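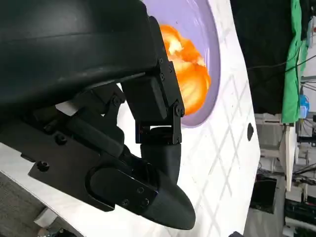
Jun 4, 2021

I have spent most of the past fortnight teaching a robot arm to deal with a plate, and I'm having the best time.

If you've been reading for a while you'll know I joined the Brolero project in May, mostly on the strength of being able to solder and not minding repetitive work. For the first few weeks I did cables. Then Maximiliano Sepúlveda, who runs our end of it, put me in the driving seat, and I have hardly touched a soldering iron since!

The driving seat is a stool. You sit on it with a controller in your hand, and whatever your hand does, the arm does a moment later. Move left, it moves left. Tip your wrist, it tips its wrist. Squeeze the trigger and the two fingers come together. It all gets recorded, every joint and every camera, and the recordings are what the robot learns from afterwards. One go at the task is called a demo, and my life is now measured in demos.

The task sounds like something you'd give a four-year-old. There's a plate on a table with food on it. Pick up the food, put it in the box, go back to where you started. Then somebody moves the plate a bit and you do it again. We have 400 usable demos to collect for this one, and the box changes place too, so no two are quite alike.

My first go took two minutes. Two minutes, to pick up one thing! I kept stopping above the plate, creeping down, losing my nerve and going back up. Maximiliano watched the whole business without saying a word and then told me that if the robot learned from that, it would learn to dither. He was right, too. Everything you do goes in. If you hover, it hovers. If you always nudge the plate with your knuckle on the way past (I did, for a whole morning), it will grow up thinking that nudging the plate is part of the job.

So the first thing I had to learn was to decide before moving. I look at the food, pick the spot where I'm going to hold it, and then go there in one smooth sweep, as though I'd done it a thousand times. Slightly too slow is fine. Stopping dead in mid-air is what causes trouble, and those get thrown out.

The second thing was where to look. When I started I watched the real table, over the top of the screen, the way you would if you were reaching for a biscuit. But I'm sitting off to the side, and the arm gets in the way at exactly the moment you want to see. The wrist camera is much better once you trust it. It's close in, it has the fingers in view the whole time, and it turns when the arm turns, so the room ends up on its side. That made me feel properly queasy for the first hour. Now I don't notice it at all, and I caught myself tilting my head at the telly the other night.

What you do have to live with is that the hand blocks its own view. Come in from the wrong angle and half the food has gone behind a finger, and you're working from memory. I've got into the habit of a little pause high up, well before the plate, where I have a good look at everything. Then I commit. Cayetano Manzano does it differently. He comes in low from one side and keeps the food in the open gap all the way along, which looks lovely when he does it and ends in a crash when I do. We've agreed to keep both ways in the set. A bit of variety is good for it, apparently, as long as each of us is consistent with ourselves.

Food is wonderful stuff to practise on because none of it is a sensible shape. I'd assumed bread would be easy. But a glazed, orangey, torn bit of something on a purple plate gives you a smooth rounded side where the fingers want to slide off and a ragged side where they don't know what they're touching, and you've got to choose. I go for the thickest part and keep the tips low. Too high and you pinch a corner and the whole thing swings round like a gate.

Then there's the rim. Plates have a raised edge, which I had somehow never thought about in forty-odd years of eating off them. My hand just deals with it. With the gripper you have to come down inside the rim, close, lift straight up, and only then go sideways. If you cut that corner the fingertip catches and the plate comes along for the ride. I did 11 of those in a row before I understood what I was doing wrong. It's such a small movement, up and then across, and I'd never have known I made it if I hadn't had to make it slowly through a machine.

That's the bit I keep boring people about at home. You find out how much your own hands know. I picked up a slice of toast this morning and stood there like a lemon, trying to work out how I'd done it. The thumb goes under first! Did you know that? I didn't. Go and try it.

We do also have the other way of teaching, where you take hold of the arm itself and walk it through the motion. I like it enormously. It feels like showing a child how to hold a bat. The arm goes limp enough to push, you guide it over to the plate and down, and there's a button for the fingers. The trouble is that you are standing in the way of everything, with your sleeves in every camera, and you get tired faster than you'd think. We use it for showing new people how far the arm can reach and which ways it really won't bend. For proper collecting it's the controller every time.

A normal session goes like this. I check that the arm is back at its start position and that all the cameras are giving a picture. Cayetano sets the plate and says "ready". I start the recording, do the task, let go, bring the arm home and stop the recording. Then I mark it good or bad straight away while I can still remember. That last part matters more than I'd expected. I tried leaving the marking until the end of a batch once, and I sat there staring at a list of clips with no idea which was the one where I'd squashed the bun.

We swap every half hour. You think you're fine and then you see your own clips getting sloppy, closing too early, dropping things from a height. Cayetano always notices before I do. I always notice his before he does, so that's fair.

As for mistakes, there's a rule I love. If you fumble it and then recover, in a sensible way, you keep it. So if the food slips and you open up, back off a little and go again, that's a good demo, and a really useful one, as the robot will fumble too and it needs to have seen somebody cope. What you can't keep is a flap. I know a flap when I've done one. It usually comes with a noise.

We tried the first trained version last week on a small batch, far too early, purely because we couldn't wait. I won't pretend it was good. It went to the plate, which made us both shout, and it closed its fingers in very nearly the right place, and then it lifted nothing whatsoever and carried the nothing very carefully over to the box. It put the nothing down. It went home. And it did that tiny pause high up, before the plate. My pause! I was absurdly proud. I made Maximiliano come and look at it.

He said it was a good sign and that we needed more demos, which is what he says about everything.

A few of you asked after the last post what you'd need to be any good at this. I came to it from repairing hi-fi at Henriques, and I don't think that helped apart from the patience. The best driver we've had was a lad visiting from Millimora who played a lot of games, and the second best was his mum, who doesn't play any and ices cakes. If you can do something fiddly for an hour without getting cross, I reckon you'd pick it up in a day.

Still to come: a different plate, softer food, and then the one I'm looking forward to most, which is taking the lid off a pot first. Cayetano thinks that will need two arms. I think I can do it with one and we have a packet of crisps riding on it. I'll report back once we've had a proper go.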